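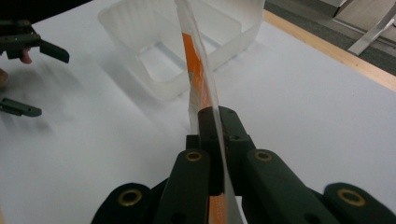
**Mastley to begin separate collection of plastic film in October**

Households in Mastley will be able to set out plastic film for curbside recycling beginning in October, the Sekorcombe Waste Authority has announced. The service will cover clean bags, bread wrappers, overwrap from paper goods and similar thin packaging, which residents are now asked to place in the trash.

Each address on the route will receive a roll of 21 collection bags by mail before the first pickup. Filled bags should be tied and placed beside the recycling cart by 7 a.m. on the regular collection day. Film should not be put inside the cart, where it can wrap around sorting equipment and bring the line to a stop.

The Authority approved the service at its last meeting after a trial in the Velter neighborhood, in which 300 households took part. Staff reported that most of the material set out during the trial was acceptable. The most common problem was food residue, followed by paper labels and receipts left inside bags.

"Printed film is accepted, and residents do not need to cut away colored areas or logos," the Authority said in a statement. "We do ask that packaging be empty, dry and free of food."

Several items will remain outside the program. These include foil-lined snack bags, pouches with rigid spouts, cling wrap used on meat, and bags labeled as compostable. Bubble wrap may be included if it has been flattened.

Collected film will be baled at the Seneviratne Road transfer station and sold for use in outdoor decking and new bags. The Authority expects the cost of the added pickup to be met from the current budget and does not plan to change the monthly household fee — a question raised by a number of residents during the comment period.

Apartment buildings with shared dumpsters are not part of the first phase. Property managers will be contacted over the winter about indoor collection points, and 3 drop-off bins will be available to all residents in the meantime: at the transfer station, the Mastley library parking lot and the Velter fire hall.

Replacement bags may be requested at the Authority's front desk or by calling the number printed on the household utility bill. There is a limit of 2 rolls per address each year.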